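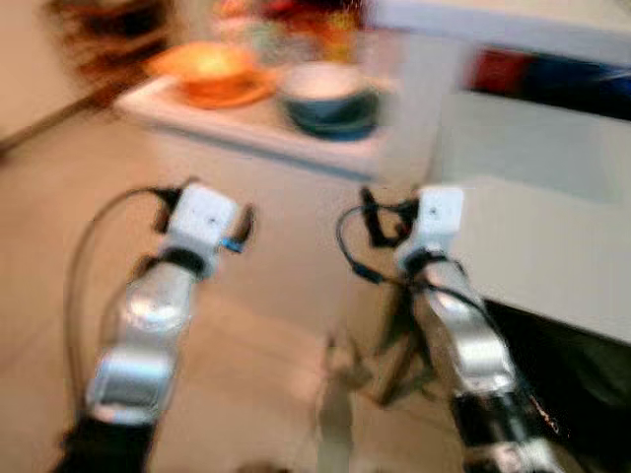 Zinau Field Scale Set-up Guide
Section 4: Installing the hay platform and entering bale weights
Updated April | Posted by Zinau Documentation
3 shares | 2 comments

4.1 Before you start

The hay platform fits the Zinau axle scale and the older Treretti deck. It weighs round and large square bales, singly or on a wagon. Set the indicator to pounds before any load is placed. Changing units with a load on the deck clears the stored zero.

Choose a site that is level and drained. Packed gravel is acceptable. Sod is not, even when dry.

CAUTION: Do not drive a loaded wagon onto the deck until step 6 is complete. The load cells are not supported until the shipping bolts are out.

4.2 Placing the deck

1. Lay the four foot plates at the corners marked on the site template.
2. Lower the deck onto the plates with a loader and two straps of equal length.
3. Check level in both directions. Turn the adjusting feet until each one bears weight.
4. Tighten the lock nuts to 71 foot-pounds.
5. Route the cell cable along the inside rail and clip it every 20 inches.
6. Remove the red shipping bolts and keep them for transport.

NOTE: If the deck rocks after step 4, loosen all lock nuts and repeat from step 3. Do not shim a single foot.
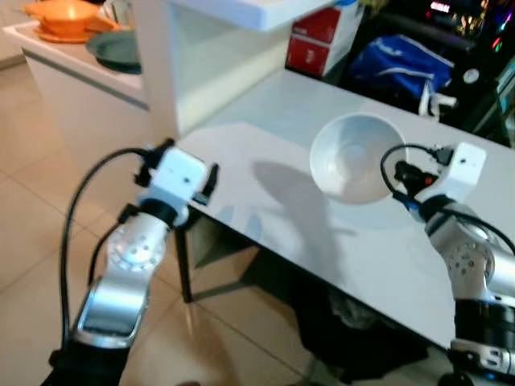 Figure 4-1. Two arms and a white bowl on a white tabletop.

4.3 Setting zero and span

1. Switch on the indicator and let it warm up for 20 minutes.
2. Sweep the deck clean of chaff, mud and twine.
3. Hold ZERO until the display shows 0 and the stable light is on.
4. Place 600 pounds of test weight at the center of the deck.
5. Enter 600 and press SPAN.
6. Move the weight to each corner in turn. Readings must agree within 4 pounds.

If a corner reads outside that limit, trim it at the junction box. Connection to a Chacko box is covered in Section 6.

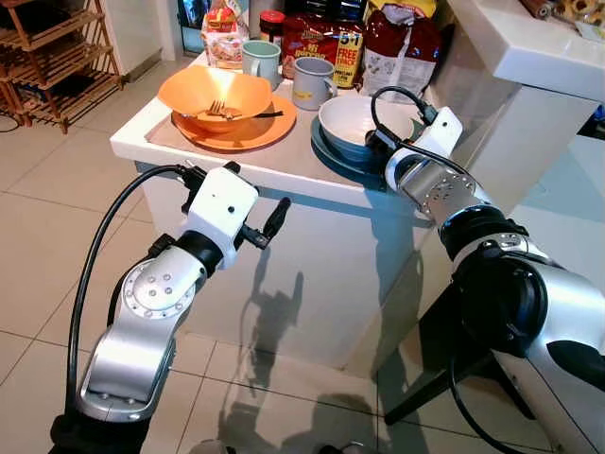
Figure 4-2. Counter with dishes and groceries; gripper open.

4.4 Recording a load

1. Weigh the empty wagon and press TARE.
2. Load the wagon and pull onto the deck at walking speed. Stop with all wheels inside the yellow lines.
3. Enter the bale count and the moisture reading.
4. Press STORE. The average bale weight is saved with the lot number.

Wonine moisture probes send their reading to the indicator directly. For other probes, key in the value by hand.

NOTE: Stored tare is lost when the battery is disconnected. Weigh the empty wagon again before the next lot.

Zinau Field Scales | Contact support | Copyright Zinau | Back to top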